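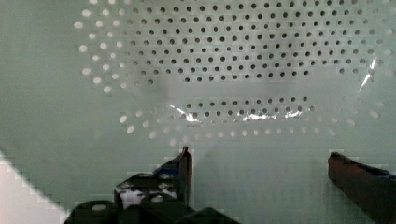 Speaker notes posted by the author, Kirkside Packing and Repair Evening
Jan 23, 2022

SLIDE 1. Leave it up while people find chairs.

Good evening. Thank you for choosing a talk about plastic sheet over whatever else was on offer in Tolatbridge, and I have seen the listings, so I know how close a race it was.

(Wait for the laugh. If there isn't one, drink some water.)

What you have behind me is a surface with holes in it, under clear plastic. I'd like you to look at it for a bit longer than is comfortable. Some of the holes are dark and sharp. Others have gone white, and if I told you they were little lamps you might let me get away with it. They're arranged in the same staggered rows, dark ones and white ones alike. Hold on to that, we'll come back to it twice.

WHO I AM

I packed things for a living for a long time. Small panels, covers, grilles, trays, anything with a flat face that a customer would want to run a thumb across. My wrapping bench was at Illik, which made ventilation parts and had a very poor kettle. Keep this to one minute. Last time it was six.

WHY CLEAR WRAP LIES TO YOU

Clear plastic has a good reputation because of the word "clear." People assume it's a window. Look at the slide again: there's a milky haze over the whole surface, and the pattern goes soft as you get out toward the edge of the oval. Up in the middle you could count the holes if you were paid to. Down the left side you'd be guessing.

Then there's the glare. Find the bright jagged streak, a bit left of center, sitting in the lower strip of holes. To me that looks like a wrinkle. To a customer opening a box under a kitchen light, it looks like a scratch, and they will write to you about it before they've touched the thing.

At Illik we once had 40 panels sent back from one order as scratched. I unwrapped them all. Two were scratched, and I'm fairly sure I did one of those taking the wrap off.

(Pause. Let the packers in the room suffer.)

HOW TO LOOK THROUGH IT

Three things I do at the bench. Bring the lamp around to the side. A mark on the plastic jumps or vanishes when the light moves. A mark on the panel is more loyal.

Press the sheet flat with a clean fingertip, gently, right beside the mark. A wrinkle will usually run off somewhere else. You haven't fixed it, you've only moved it along, like most of my filing.

Tilt your head. I know how it looks. Do it anyway.

On a perforated face there's a fourth, and I'm fond of it: follow one row. Start where the holes are dark, pick a row, and walk your eye along it into the pale part. If the spacing stays true, you can stop worrying about the spacing. Each row sits half a step over from the one above, so a hole out of place sticks out like a missing tooth. The color of the dots will fool you. The rows are much harder to argue with.

(Point at the arc of white dots on the left. Trace it down and around the bottom with the pointer. Slowly, because the pointer battery is going.)

People ask me what makes those go white. I can tell you what I'd check: the light, the angle, how close the sheet lies to the face, what's behind the holes. I can't tell you from a slide, and I'd be suspicious of anyone who could.

LEAVE IT ON OR TAKE IT OFF?

This is where the Min people and I part company. Min was the trial we ran one January, when we sent out 300 covers, 100 of them with no wrap at all, just paper between. The bare ones came back less. They also arrived dusty, and dust in a small round hole is a misery. You need a soft brush and an afternoon, and you'll still find some in your cuffs.

My own rule: if it has holes, wrap it. If it's plain, paper will do. I've had this rule through 2,000 boxes at least, and I've broken it whenever the paper ran out.

When you do wrap, pull from the middle outward and smooth as you go. Don't pull corner to corner. You'll get a fold right across the face, and it will be the first thing anyone sees.

TAKING IT OFF

Low and slow, folding the sheet back on itself. Don't lift it straight up. If there's tape, warm it in your hand first. Never use a blade over the holes, and yes, I'm looking at the front row.

HANDS-ON PART

Sample panels are on the side table. Pass them along, find one mark each, and decide whether it's on the plastic or under it before you unwrap anything. Write your guess on the slip. I'll collect them in a hat if I remembered the hat.

(Go back to slide 1 while they work. Check the time. Tea is at the back, and the kettle is better than the one at Illik.)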